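Recording a clean DJ mix at home, from cables to finished file
By Mirta Ulloa
Posted 29/12/2024

My first recorded mix was a little over an hour long and I was terribly proud of it, right up until I played it in my sister's car. The first half was so quiet that we could hear the turn signal over it, and the second half was so distorted that she asked if the speakers were broken. They were fine. I had simply turned everything up as I got more excited, which I suspect is how most people learn this particular lesson.

So this page is the one I wish I'd had back then. It covers recording a mix from an ordinary two-channel mixer into a laptop. I use a Kernar mixer, a small Trekport audio interface and a program called Vetari to record, but the steps carry over to pretty much any setup with a master output and a record button. If your controller has its own sound card built in, you can skip the cable section and join us at "Setting your levels."

What you need

A mixer or controller with a record output, or a second master output if there's no dedicated one.
An audio interface with a stereo line input.
A pair of cables to join them. Mine are RCA on one end and quarter-inch on the other.
Recording software. Anything that shows you a level meter and saves WAV files will do.
Headphones.
A few gigabytes of free disk space. Please check this before you start and save yourself the heartbreak.

Hooking it all up

Turn the volume of your speakers all the way down before you plug or unplug anything. I know, I know, you've heard it before, but a loud pop at full volume is a rotten way to start an evening.

Find the output on the back of the mixer marked REC or TAPE. It may look like just another pair of sockets, but on most mixers it sits before the master volume knob in the signal chain. That means you can turn the music in the room up or down (phone call, neighbor, pizza) and the recording will carry on at the same level. If you only have a second master or a booth output, use that, and then make a solemn promise to leave its knob alone until you're done.

Run the cables from there to inputs one and two on the interface. Left is usually white and goes to one, right is usually red and goes to two. Switch both inputs to line level. If yours has a little button marked INST or a microphone symbol, it should be off. My friend Yamuna Joseph spent a whole afternoon convinced her mixer was dying, and it was that one button.

Now open your recording software and pick the interface as the input device. In Vetari you'll find it under Settings, then Audio, then Input. Choose a stereo pair if it offers you one. Make a new empty track, arm it for recording, and play any song on the mixer. You should see both sides of the meter move. If only one side is moving, swap the two cables at the interface end. If the dead side moves to the other channel, the trouble is in the cable or the mixer. If it stays put, look at the interface input.

Setting your levels

Get yourself comfortable for this part, and don't hurry it. There are three places where the signal can be too hot, and turning one of them down won't rescue you from another.

Start with the channel trim, sometimes labeled gain. Play the loudest section of a loud track with the EQ knobs all at twelve o'clock and the channel fader fully up. Turn the trim until the channel meter is sitting at the top of the green with the odd visit to the first yellow light. Do the same on the other channel with a different track.

Next, look at the master meter. With both channels playing together, as they would be in the middle of a long blend, you want to stay out of the red entirely. If you're touching it, bring both trims down a little.

Last, set the input gain on the interface. Watch the meter in your software while the loudest part plays, and aim for peaks near minus six decibels. It'll look rather low, and you will be tempted to nudge it. Leave it be! You can always make a quiet recording louder afterward, but a clipped one stays clipped – and I say that as the owner of quite a few.

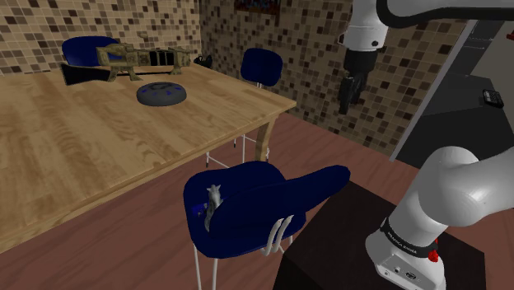
The tabletop, with the round gray disc near the middle and the toy-like rifle behind it.

Picking and preparing your tracks

There are 564 songs in my main crate, and if I let myself choose from all of them while the recorder is running, I dither. I pull out a short list first and make a fresh playlist just for the mix. For an hour of music I like to have a handful more songs than I'll need, so I can change my mind without going digging.

Play through the beginning and the end of every track on the list. Set a cue point on the first clean beat and another where you'd like to start mixing out. If your software draws a beatgrid, zoom in and check that the lines fall on the kick drum at the start and are still there at the end. Older recordings with live drummers drift, bless them, and you may need to pin the grid down in several places or just ride the pitch by ear.

I order things loosely by tempo. A set that begins at 120 beats per minute can climb a long way over an hour with nobody on the dance floor feeling a jolt, as long as you move a little at a time. There's a gorgeous Hoàng remix that I like to open with – long, patient intro, hardly any bass – and it gives me a good while to settle my nerves before the first blend.

Doing a test run

Record five minutes before you record an hour. Do one real transition, with the EQ moves and everything, then stop and listen back on headphones. You're listening for:

Crackle or tiny gaps. These normally mean the buffer is set too small. I had mine at 2 milliseconds once, feeling very clever, and the recording was full of holes. Raise it until they go away. A longer buffer on the recording side won't affect how your mixer feels under your hands.
A low hum. Try plugging the mixer and the laptop charger into the same power strip, or run the laptop on battery for the test and see if the hum disappears.
One side louder than the other. Check that the balance knob is centered and both input gains match.
Bass that swells up when two tracks overlap. That one is down to technique. Take the low EQ out of the incoming track and swap the two over on a phrase change.

Recording the real thing

Close your email, your browser and anything that makes a noise. Switch off sleep mode and the screen saver. Put the laptop on its charger unless you found it was causing the hum. Then hit record, check that the meter is moving, count to ten, and start your first song. The bit of silence at the front is easily trimmed and it gives you a moment to breathe.

If you make a mistake, keep going. You'll probably find it's much smaller on playback than it felt at the time. I used to stop and start over at every wobble, and I ended up with a folder full of wonderful first ten minutes and not one complete mix. When a transition really does fall apart, let the track play out, do the next one properly, and decide the next day if you can live with it.

When the final song ends, let the last echo die away completely before you press stop. Save the file right away, under a name you'll recognize later. "mix final new 2" has never helped me find anything, and I have tried it more than once.

Cleaning up and exporting

Trim the silence at both ends and leave half a second at the start. Add a very short fade-in and a longer fade-out if the ending feels abrupt.

Now bring the volume up. The simplest way is to normalize the whole file so the highest peak sits at minus one decibel. In Vetari, select everything, open the Process menu, and choose Normalize. If one enormous peak is holding the rest down, find it, lower just that spot by a few decibels, and normalize again. You can use a limiter if you like, but go gently. The music you're mixing has already been mastered once and doesn't want a lot more squeezing.

Export a WAV to keep and an MP3 at 320 kbps to share. Type in the title and artist tags while you still remember to. If the place you're uploading to has a size limit, check it before you export. One I used for years stopped at 200 megabytes, and a long set at full quality can nudge past that sooner than you'd think. Dropping to 256 kbps buys you some room, and I can't hear the difference in a kitchen.

For the tracklist, play the finished MP3 and write down the time when each new song becomes clearly audible. Some programs will make a list from your play history, but mine includes every song I loaded and chickened out of, so I do it by hand with a cup of tea.

Do listen to the whole thing once in a car before you send it to anybody. Mine got its passenger-seat hearing back in June, and my sister only asked me to turn it down the one time.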